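**December, notebook, Clornville trip prep**

Picking up from the last entry. The route is settled except for the middle leg. Jineck to Clornville by coach, two nights, then the ferry across to Tarnus. The coach is the slow option at 6 hours, but the morning flight lands after the ferry office shuts for lunch and we'd lose the day anyway.

Ferry fare is $149 return with a vehicle, $40 on foot. Going on foot. The road on Tarnus is sealed only as far as the lighthouse turnoff and the hire place at the wharf has bikes. Need to check whether they take bookings or it's first in. The website form bounced twice, so ring them.

Tides: the causeway walk to Chamoun Point is only open either side of low water. Last year's notes say we turned back at the second marker with water over our boots. Allow more margin this time. Copy the tide table onto paper, as there was no phone signal past the jetty.

Packing list revised after weighing everything on the kitchen scales:

- tent out, cabins confirmed for both nights in Clornville
- keep the small stove, the cabins have a kettle and nothing else
- one pair of boots each, sandals for the ferry
- binoculars in the day pack, not the duffel
- fruit and bread to be bought before the coach, the shop at the halfway stop has mostly chips and pies

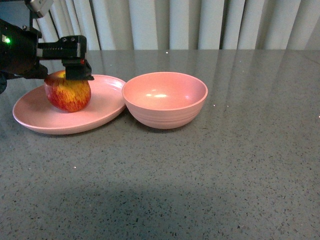

*Apple on the pink plate, with the bowl beside it.*

Quarantine rules still unclear. The ferry page says no fresh fruit or plants onto Tarnus. The park page says fruit is fine if it's declared and the cores come back with you. Going with the stricter one until somebody at the ferry office tells me otherwise. Eat everything fresh in Clornville and carry crackers and nuts across.

Water: the tank at the Tarnus shelter was low when we were last there, and the colour was off. Carry 2 litres each and the filter.

Budget is running a bit over because of the cabins. Could save by skipping the boat tour of the seal colony, but you can't see the colony from the cliff path, so leaving it in for now.

Still to do:

- ring ferry office re fruit and bikes
- print tide table
- new strap for the duffel
- check coach departure bay at Jineck, it moved during the roadworks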